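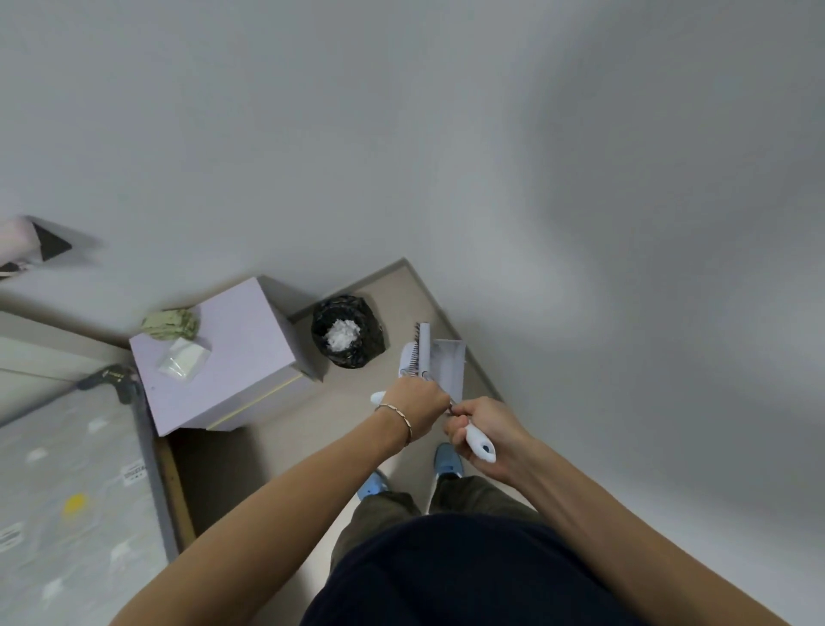

Meine Eltern haben sich in Aden ein einziges Mal zusammen fotografieren lassen, und ausgerechnet dieses Foto war fast 40 Jahre lang weg. Jetzt ist es wieder da! Mein Cousin Shahram Kiani hat es im Juli in Indenach gefunden, in einer Keksdose voller Knöpfe und alter Stromrechnungen (bei meiner Tante wird nichts weggeworfen, zum Glück).

Auf der Rückseite steht mit Bleistift die Zahl 3972. Wir haben hin und her überlegt – Telefonnummer, Hausnummer, Losnummer? Meine Mutter hat nur gelacht, das sei die Kabinenliste vom Schiff gewesen, Papa habe eben nie Papier dabeigehabt. Er war damals Funker, sie wollte eigentlich nach Cáceres zu ihrer Schwester und ist dann zwei Jahre später angekommen als geplant, mit Mann und Akkordeon.

Weil so viele aus der Verwandtschaft gefragt haben: Ich habe 100 Abzüge machen lassen, die gibt es beim Familientreffen am 13. August 2022 in Gellberg. Wir sitzen wieder im Garten hinter der alten Schule, ab dem Mittagessen, Kuchen bitte selbst mitbringen. Shahram bringt die Keksdose mit, da sind nämlich noch zwei Briefe drin, die keiner von uns entziffern kann – wer alte Handschriften lesen kann, setzt sich bitte gleich zu uns an den Tisch.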